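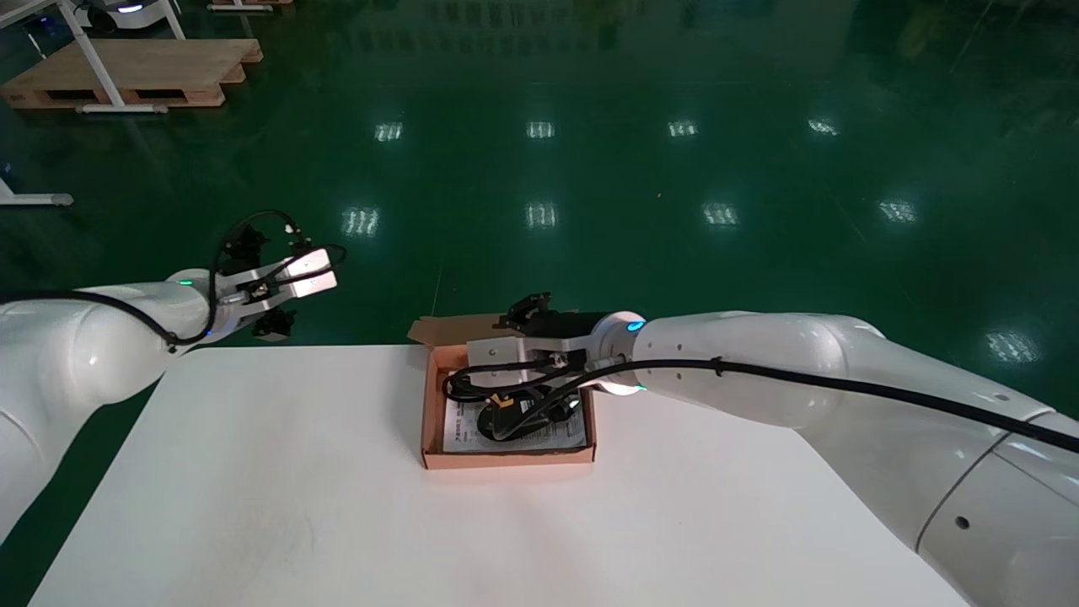 The Zawadzka letters are now further along than we promised in one respect and further behind in two, and this report takes them in that order. The grant from Pliment was made on the strength of a plan that described "a collection of family correspondence in good order." What arrives when a family clears out a house is a cardboard box with its lid open in the middle of a white table, and the good order is what you hope to have by the time the money is gone. We had allowed two weeks for unpacking and sorting. It took until April.

Work finished

All 512 letters in the first part of the collection have been flattened, foldered and given a number. Of these, 139 have been fully transcribed and translated from Polish, checked by a second reader, and put in the shared catalog. The plan called for 80 by this point. We would like to take credit for the difference, but the Jostside bakery letters run to four lines each and mostly concern the price of rye flour. Kacper Pietrzak did a long run of them in one afternoon and asked for more. The number will look less heroic next time.

The family has also settled the question of names. Living relatives mentioned in the letters will appear by initial only, unless they have signed the form. One cousin signed it and then sent four pages of corrections to things her aunt wrote before she was born. We have filed the corrections with the letters they correct. They are more entertaining than the letters.

Work behind schedule

Dating. Fewer than half of the letters carry a year. The main writer had excellent habits in every other way, but she headed her letters "Evening" or "Evening, rain," and seems to have felt that this covered it. The envelopes would have helped, but a child in the family collected stamps and had a good pair of scissors. Urszula Malinowski has been working from other evidence: the flour prices, a flooded cellar, the arrival and departure of a lodger everyone disliked. She now has a rough sequence for the middle of the run and strong opinions about the lodger. We ask the fund to accept "undated, placed by content" as a finished state for those letters where nothing better can be had.

The reading room display at Fedley. This was to open in the spring and has not. The cases were delivered with locks and without keys. The keys came later and fit a different set of cases. The supplier has been polite throughout. We have a new delivery promised and have stopped printing the opening month on anything.

Changes to the plan

We would like to drop the audio readings. They were my idea, and I wrote in the application that they would "bring the voices of Jostside to life." We made two test recordings with willing local readers. One reader gave the letter about the drains a kind of passion that the letter does not support. The other had a cold. The test pieces cost very little and the rest of that budget line is untouched. We propose moving it to transcription, where it would pay for Kacper's hours through the end of the second stage.

We would also like to keep the letters in their bundles. The plan said we would sort everything by writer. Urszula pointed out, several times and finally in writing, that the family tied letters and replies together, so that a complaint sits next to the excuse for it. Sorting by writer would give us a long folder of complaints and, somewhere else, a long folder of excuses. The catalog can list them by writer for anyone who wants that.

Problems we expect

Handwriting. The second part of the collection is mainly from a brother-in-law who saved paper by filling the page, turning it a quarter and writing across what he had already written. Both our readers can manage him for an hour at a time. Please expect a slower pace, and please do not compare it with the bakery.

Storage. The closet we were given at Fedley is dry and cool and shares a wall with the choir. This does the paper no harm.

Requests

We need a decision on moving the audio money and on the wording for undated letters, and we need the first before we can offer Kacper any further hours. The spending sheet is attached in the format you sent. The column headed "Impact" has been left blank on the line for folders, where we could not think of anything to put.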